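4.2 Vaciado y clasificación del cajón de objetos sueltos

Haga este vaciado antes de guardar el cajón gris en la estantería Iltar. Necesitará un paño seco y las bandejas de cocina, escritura y taller.

1. Coloque el cajón sobre una superficie firme, con buena luz.

2. Retire primero las herramientas metálicas, como las llaves, y déjelas en la bandeja de taller.

PRECAUCIÓN: no meta la mano debajo de guantes o paños sin levantarlos antes. Puede haber hojas o bordes rígidos.

3. Levante las prendas de tela por el puño y sacúdalas fuera del cajón.

4. Separe los utensilios de cocina de los rotuladores y bolígrafos. Compruebe que cada rotulador tenga la tapa bien ajustada.

Los objetos pequeños y alargados suelen acabar pegados a las paredes. El rotulador EXPO y el bolígrafo negro están junto a la pared delantera; el palito verde, al pie de la trasera.

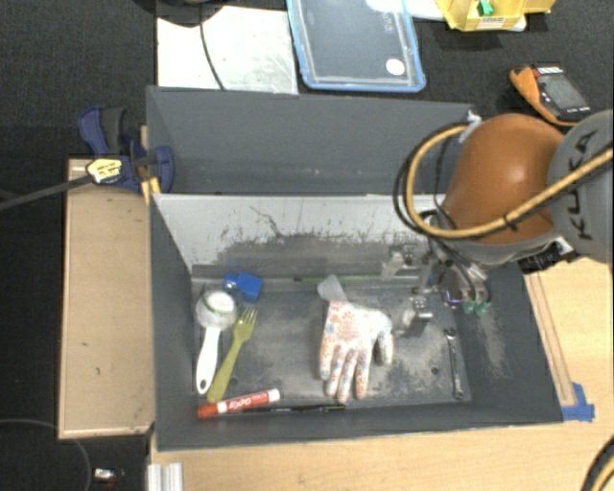
5. Pase el paño por el fondo, incluidos los orificios y las zonas con polvo.

6. Devuelva los objetos a sus bandejas. No supere los 2 kg por bandeja.

NOTA: las bandejas de repuesto se piden con la referencia 687.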